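**December, 4.30pm. Glue notebook, Cundel bench**

Batch 107 of the hide glue. Soaked overnight, warmed in the Estrella pot, which claims to hold its temperature and holds somebody else's. Strained twice. Smell as expected, i.e. Angelica has moved her desk again.

Test joints, end grain to long grain, 3 of each. The Clulitz granules grabbed quickly and let go just as quickly. The Rikitz ones are slower and much stronger, and cost what you'd fear. Clamped the lot and went for tea.

Wanda wants the open time longer for the chair job. Tried a pinch of urea. Too much pinch. It's still thinking about setting.

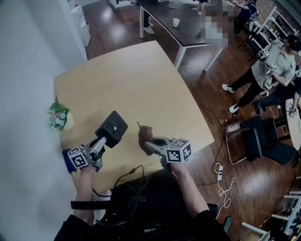 Next batch: half the urea, and weigh it this time, on the scales, like adults. Warm the wood first. Angelica Talavera to order more Rikitz before the price goes up again. Pot lid is still missing, so a saucer is standing in.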